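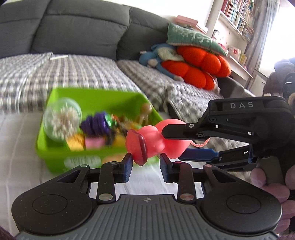
3.2 Collection procedure

Training examples were gathered with two hand-held grippers, one in each hand of the operator. No robot arm takes part at this stage. The operator picks up an object, passes it from one gripper to the other where the task calls for it, and puts it down in or beside a tray. Each gripper carries its own camera, so the view from one often includes the jaws of the other, as when the right-hand gripper holds a pink rubber toy above and beyond the open fingers of the left. We kept such views in the set. They tell the policy where the second tool is without any outside camera.

Sessions were recorded in homes, with the furniture left as it was. Darren Sowerby and Joanne Holroyd wrote the task list and trained the operators, who each practiced for 30 minutes before their first recording. The full Sternutora set holds 1,445 episodes, of which 329 include a handover between grippers.

Objects were chosen to vary in shape and stiffness. Small figures with thin parts were the hardest to grasp well – the gnome in Figure 2, for example, has a tall pointed hat and a small pickaxe raised near its head, and a grip across the body can leave it tilted. Operators were told to carry on after a tilted grasp. An episode was dropped only if the object fell outside the work surface or the tracking was lost.

Figure 2. A toy gnome held between the blue grip pads of one gripper, with the green bin ahead and part of the second gripper at right.
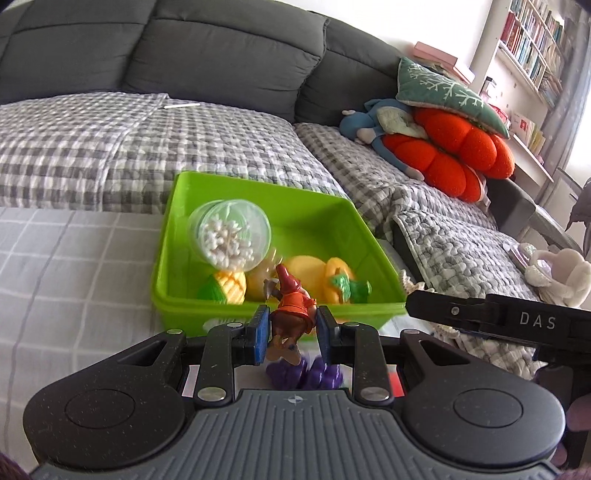 3.3 Labeling and filtering

Every episode was given one short text label, such as "put the toy in the bin." Labels were written by the operator and checked by a second person. Where the two disagreed, the episode was watched again and the label rewritten. We then cut the still periods at the start and end of each recording. Pauses in the middle were left in – they often come just before a change of grip, and an early model trained without them tended to close its fingers too soon.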